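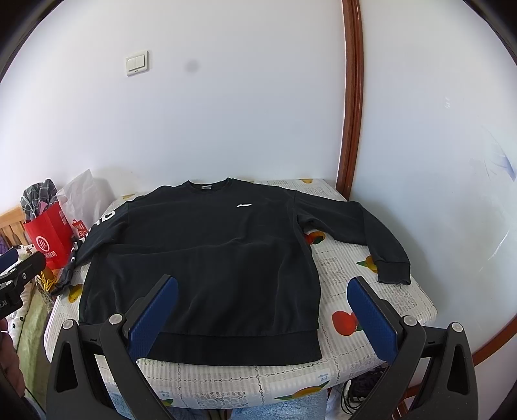
## 4. Demonstrating a garment task with hand-held grippers

Session notes, Modero course, unit 4. Read unit 3 (calibration) first; the terms are used without definition.

### 4.1 Start state

A folding demonstration begins with the garment spread flat, front side up, neckline at the far edge of the table and hem toward the operator. Sleeves may lie bent or run over the table edge, as the left one does on the sweatshirt. Do not smooth out every crease. A policy trained only on pressed garments fails on the first wrinkle, and the long crease across the torso is within the accepted range.

Both grippers start open, with the pads clear of the fabric.

### 4.2 Recording

1. Start the recorder and hold still until both trackers report a fix.
2. Approach the first sleeve from above. Close on one layer if the fold allows it, otherwise on both.
3. Move at a constant speed. Pauses longer than 35 frames are trimmed automatically and leave a jump in the trajectory.
4. Fold the second sleeve, then bring the hem up to the neckline.
5. Open both grippers, retract, and stop the recorder.

If a grasp slips, regrasp and continue. Recoveries are kept. Discard the episode only if the garment leaves the table or tracking is lost.

### 4.3 Background and contrast

Dark fabric on a light patterned cloth segments well at the hem and cuffs. Prints on the cloth are a known source of false corners: in the Odia set, fruit and flower motifs were picked as grasp points until the cloth was varied between episodes. Change the table covering at least once per batch.

Black on black is harder. Where the gripper passes over a dark garment, the finger outline is weak and the colored pad is the more reliable cue for the jaw position.

### 4.4 Comparison with remote control

| | Hand-held | Remote arm (Avstead) |
|---|---|---|
| Episodes in the set | 1980 | 815 |
| Force felt by operator | direct | none |
| Joint limits respected | not guaranteed | yes |

Hand-held trajectories must be checked for reachability before training. Use the Galbraith filter with default settings and log the rejected episodes.

### 4.5 Assignment

Record one batch using a long-sleeved garment. Submit the raw files, the reject log and a half-page note on grasp failures. Reading for unit 5: retargeting, sections 1 and 2.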